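MURNBRIDGE, 22nd October

**Sosus Approves Equipment Plan for Robotic Handling Stations**

Sosus has approved a purchasing plan for robotic handling stations at its Murnbridge site. The plan covers two stations in the first phase and, subject to a review in March, a further five in the second. Each station consists of an arm mounted over a fixed table, a gripper, safety enclosure panels and a control cabinet.

The stations will sort and pack mixed household goods for return orders, which are currently handled at 66 manual benches. The company expects the first phase to process 900 items per shift once both stations are in regular service. No manual benches will be removed before the March review.

Suppliers were asked to quote against a simulated work cell before submitting prices for hardware. The simulation sets an overhead-mounted arm with a two-finger gripper above a perforated tabletop, and the goods on it differ widely in shape: a yellow crate, a banana, a shallow orange bowl, a slender bottle with a green cap, a dark maroon mug. Bidders were required to state which items their gripper could handle without a tool change and to price any additional tooling as a separate line.
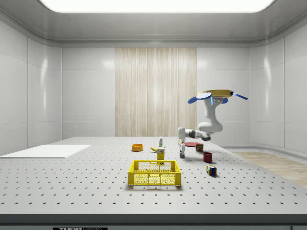 Evangelia Economou asked that spare fingers, software licenses and operator training be budgeted from the start, and said that a low price for the arm alone would be of little use to a site that must keep it running for years. Her request has been adopted, and all three items now form part of the evaluation.

Two bidders, Sequeira and Divis, have been invited to the final round. Sequeira has proposed an outright purchase with a service contract renewed each year. Divis has proposed a lease that includes maintenance and the replacement of worn parts. Sosus will compare both offers over a period of five years, taking into account floor preparation, electrical work, insurance and the cost of planned downtime.

Funds for the second phase have been reserved but not released. Their release will depend on the results of acceptance testing, on the number of unplanned stops recorded in the first phase, and on a written report from the shift supervisors at Murnbridge. Should the second phase be postponed, quoted prices will remain valid under the terms of the tender.

Installation dates will be published after the contract has been signed. Existing delivery and returns arrangements for customers remain unchanged.

**Media inquiries:** Sosus Press Office, Murnbridge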